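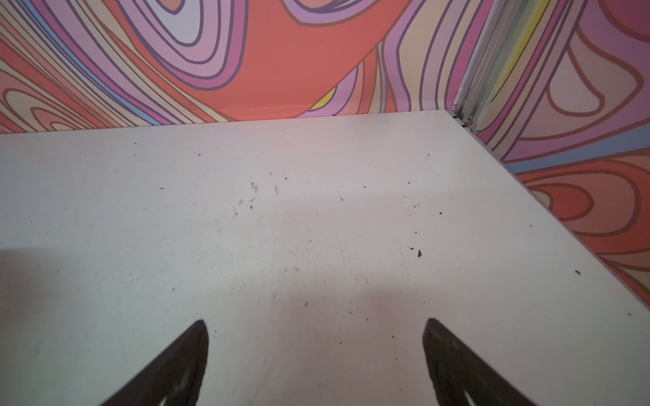

Wallpaper orders and samples: frequently asked questions

Last updated Monday, March 18, 2024

How many samples can I order?
Up to 14 per household. Samples are free, and postage is charged once per parcel. Trade customers with a Celberg account can ask for more by email.

How big is a sample?
A4. Large patterns such as Sturau will not show a full repeat at that size. If you want to see the whole repeat before buying, choose the long sample, which is the full width of the roll. Long samples are charged, and the cost comes off your order if you go ahead.

Will the colours match what I see on my screen?
Not exactly. Screens vary, and so does the light in a room. Tape the sample to the wall you plan to paper and look at it in the morning and again with the lamps on.

How much do I need?
Measure the height of the wall, add 10 cm for trimming, then add one pattern repeat. The repeat is printed on every label. For Châu it is 478 mm, and for our plain papers there is no repeat to allow for. Ignore doors and windows unless they take up most of the wall.

Why do I need to check the batch number?
Shades can shift slightly from one print run to the next. Every roll in your order will come from the same batch. If you come back for another roll later, send us the number on the label and we will tell you whether we still have it.
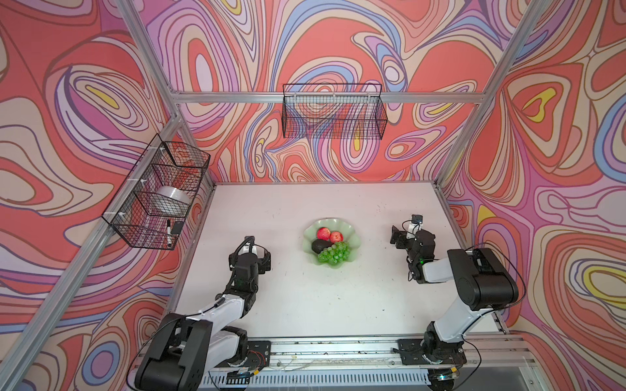

Can I hang it on bare plaster?
New plaster has to dry out fully and then be sized first. Old plaster should be sound, clean and filled where needed. Lining paper is worth the extra day if the wall is rough.

Which paste should I use?
Any ready-mixed paste for paste-the-wall papers. Mekotside papers are the exception — they are heavier and need the strong version, which we sell in tubs.

Can I use it in a bathroom?
Yes, if there is a window or a working fan. Keep it away from the shower and from any spot that gets splashed.

How long does delivery take?
Stock rolls leave us within 2 working days. Papers printed to order take longer, and the date is shown at checkout. Orders over £700 are delivered free in mainland Britain.

Can I return rolls I have not used?
Unopened stock rolls can come back within 30 days. We can't take back cut lengths or anything printed to order. Our next clearance sale is in May.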